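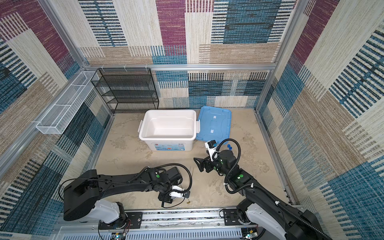
White storage bin with its blue lid alongside.

About Porkholm Storage and Moving

Porkholm Storage and Moving serves households, small businesses and schools in the town of Derus and the farming country to the north of it. The company was founded in 2000 in a former seed warehouse on Wragg Street, and its main building still stands on that site. We employ 19 people full time, with additional crew members hired during the summer moving season.

Our History

The company began as a storage business only. The first customers were families on the east side of town whose basements flooded most springs, and who wanted a dry place for furniture, papers and winter clothing. Many of them later asked for help in getting their belongings to us and back again. We bought our first truck for that purpose, and local moving has been part of our work since then.

In our early years we operated a second location near the railroad depot. It was closed when the Wragg Street building was extended, and all units were transferred to the new wing. Customers who held a lease at the depot kept their original rates for the rest of the term.

The Skimitz Building

The extension is known as the Skimitz Building, after the hardware store that once occupied the lot. It has two floors, a freight elevator and a covered loading area on the alley side. The ground floor is used for furniture and business records. The upper floor is divided into smaller rooms, which are rented by the month and suit customers who store boxes and bins only. Temperature and humidity are checked twice daily on both floors, and the readings are kept at the front office, where any customer may ask to see them.

Our Services

We offer monthly and yearly storage, local moves within 80 miles of Derus, and packing by our own crew. Packing may be ordered for a full house or for a single room. Books, kitchenware and glass are packed separately, and every container is numbered and entered on a list that the customer signs before the truck is loaded. One copy stays with the customer and one is kept with us until the last item is delivered.

Reusable bins with lids may be borrowed for up to five weeks at no charge by customers who have booked a move. Cardboard boxes, tape and paper are sold at the front desk. We do not store food, fuel, live plants or animals.

Our Place in the Community

Each December we set aside space on the ground floor for the winter coat drive organized by the churches of Derus. Coats are sorted there and collected by the schools before the holiday break. We also store stage sets for the high school between productions – an arrangement that has been renewed every year since the Skimitz Building opened.

Visiting Us

The front office is on Wragg Street, next to the main gate. Visitors are welcome to see the available rooms before signing a lease, and an appointment is needed only for the upper floor. Parking is free in the front lot. Trucks and trailers should use the alley entrance.

Page last updated December 26, 2018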